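Filed under: Opinion / Automation on the floor
23 shares | 4 comments

A failure that leaves no bruise

In our field we are careful about robots that move. We put fences around them and stop buttons near them. We are much less careful about the tools that people hold in order to teach the robots, and in April this cost us 364 recordings.

I work with a small group in Flusbridge. We collect demonstrations with hand-held grippers for a project called Jatia, whose goal is to let an arm pick up packed goods and put them down again. Each gripper carries marker blocks on the fingers, so the software can calculate how wide the jaw is open. On one of our left-hand tools, the block had become loose on its base. It turned only a little, and a person holding the gripper would feel nothing. The jaw closed, the package was lifted, the session looked good.

The log was wrong all the same. According to it the jaw was still a little open at the moment of every grasp. We trained on this for two weeks. When the arm at last tried the task, it stopped before touching the bag, waited, and lifted nothing, very politely, again and again.
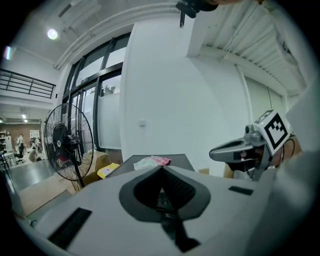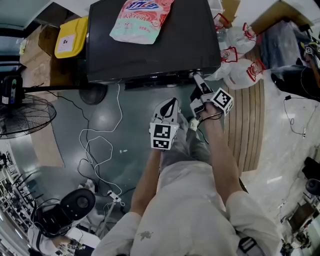

Collecting with the hand-held grippers; the marker blocks carry the square black-and-white patterns.

My colleague Luzius Lanz found the loose block by pushing it with his thumb. We have a validation script of 2000 lines, and it reported no error, for the reason that all values were inside the permitted range. I do not blame the script. I blame the opinion, which I also had, that a hand-held tool cannot have an accident.

I think this opinion is common. A motor that fails makes noise, or smoke, or it hurts somebody, and then there is a report. A bent bracket or a tired cable makes only bad numbers. But the bad numbers go into a model, and the model goes into a machine with real force. If our block had turned in the other direction, the arm would perhaps have learned to press too hard. With a bag of snacks that is a small loss. I would not like to stand next to the same mistake in a kitchen or a hospital.

So I argue for treating the collecting tools as safety equipment. They should have a number, a logbook, and an inspection by hand before each session. We now close the jaw on a steel gauge of 14 millimeters and compare it with the reading. It takes one minute. Mechthild Kuster, who plans our sessions, was against it at first, and her argument deserves respect: people who hold a gripper all day are already tired, and every extra step makes them hurry with the next one. Her answer was to cut the daily target, and I believe she was right. Pressure had its part in this story too — two operators had noticed that the left tool felt "soft," and they did not want to stop the work for a feeling.

I would also like groups to publish such failures. We asked at Beruleck, where the same type of tool is used, and they had seen the same thing a year before us. They had repaired it with glue and told no one outside. I understand this very well. We had our tube of glue on the table before we wrote anything down.

4 comments

kuusk_lab: We do the gauge check too, but at the end of the session as well. If both readings agree you can trust what is in between, more or less.

Perrin: Could you save any of the 364, or did you throw them all out?

Author: We kept none for training. I could not say at which recording the block began to turn.

tolvan: A paint line across block and base. Cheap, and you see it right away when it moves.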